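Risau Home Renovation List - Archive

Home | Threads | Authors | Search | Prev | Next

[windows] Re: Condensation on inner pane after sash replacement
Posted by Kuldeep Bansal, January, 8:40 pm

Poonam Dwivedi wrote:

> We had four timber sashes in the back bedroom replaced with
> double-glazed vinyl inserts in the old frames. The installer used the
> Dillix 80 series. Since the cold weather set in there is water along
> the bottom of the inner pane every morning, worst at the two corners,
> and on one unit it has run down and started to lift the paint on the
> stool. The installer says it is a humidity problem and wants to sell
> us a ventilator for 2,000 dollars. My brother-in-law says the seals
> have failed and we should claim on the units. Who is right? There is
> no fog between the panes that I can see. The hygrometer on the dresser
> was at 77 first thing and dropped after breakfast.
>
> Poonam

Poonam,

On what you have given us, the seals are probably fine. A failed seal puts moisture in the cavity, where you can't wipe it off. Yours is on the room side, so the glass surface is below the dew point of the room air. That leaves two variables, the temperature of the glass at the edge and the moisture in the air, and 77 percent overnight is high enough in winter to wet the edge of nearly any double-glazed unit. The installer has a point as far as that goes.

I would not buy the ventilator yet. Insert replacements have a particular weakness that he may not want to discuss. The insert sits inside the old frame, and the old frame has a gap behind it, between the jamb and the rough opening. In a house with sash weights there are also the weight pockets. If those were left empty, outside air is moving directly behind your new vinyl frame and chilling it, and the corners show it first. Shanti Semwal posted on this a couple of winters back and her symptoms read much like yours.

What I would check, in order:

1. Hygrometer. Put it in a sealed bag with a bottle cap of table salt dampened to a slurry, and leave it overnight at room temperature. It should read 75. Cheap ones are often out by several points, and a reading of 77 from an uncalibrated unit is not worth arguing over.

2. Curtains. Heavy lined curtains that reach the sill shut the glass off from the heat in the room. Leave them open by a hand's width at the bottom for a few nights and compare. The same applies to blinds mounted inside the reveal, and to any hanging or cloth panel close to the wall that stops air washing over the pane.

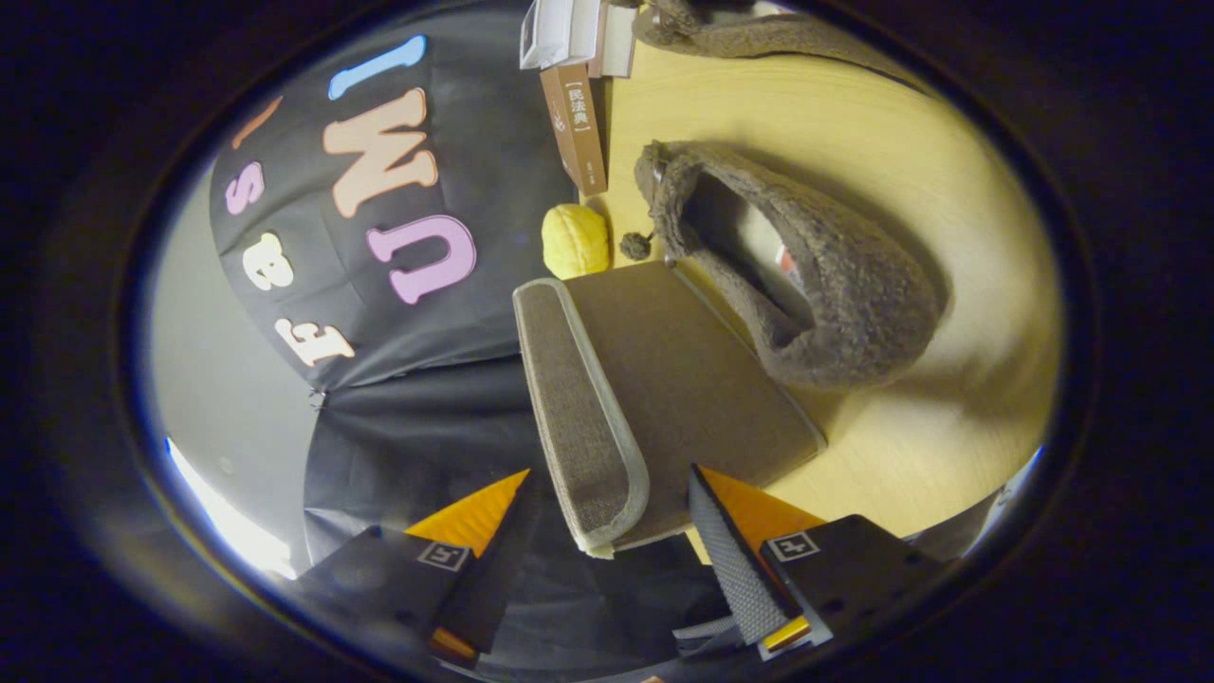 3. Air leakage at the frame. Wait for a windy evening and run a stick of incense slowly along the joint between the insert and the old stop, then along the interior casing. Do the lower corners twice. Any steady deflection of the smoke is a leak and should be marked with painter's tape.

4. Weight pockets. Most old pulley-hung frames have an access panel in the lower part of the jamb, held by one screw, often painted over. The insert may cover it. If so, take off one side of the interior casing instead. Score the paint line first and lever from the back with a wide putty knife. You are looking for insulation. If you see daylight, a weight or bare brick, you have your answer.

5. Sill angle. The insert should sit on a levelled and sealed base. Ours was set on two shims with nothing between them. The foam strip supplied with the kit does not fill a sloping old sill.

If the pockets are empty, fill them with low-expansion foam made for windows and doors. Do not use the general purpose gap filler. It will bow the jamb and the sash will bind. Mineral wool packed lightly is slower but can be undone. Leave the exterior weep holes in the vinyl clear whatever you do.

Madhu Agarwal asked off-list whether the interior film kits are any use here. They work as a diagnostic. Film over one window with the others left alone, and if the water stops on that pane, room air was getting to cold glass. If it then forms between film and glass, the film is not sealed or the frame is leaking behind it.

On the paint, let the stool dry fully before touching it. Scrape back to sound material, prime the bare end grain with an oil primer - two coats - and run a thin bead of sealant where it meets the insert.

On the warranty, glass units and labour are usually covered separately. Before you ring anyone, read the spacer. The make and date are normally printed on it between the panes, and you want to know if it is aluminium or a warm-edge type. An aluminium spacer would account for a good part of the corner wetting by itself. I have not had a Dillix apart, so I can't tell you which they fit.

I would want 3 mornings of readings, with the outside temperature beside each, before deciding on anything with a fan in it. Post them here if you get that far.

Kuldeep

Recent threads
- Stripping shellac from fir casing (Siriporn Wiriya)
- Istov casement operators, spare arms wanted
- Re: Re: Colour match for almond vinyl
- Kariuki storm doors: closer will not latch
- Flashing tape over old building paper (Madhu Agarwal)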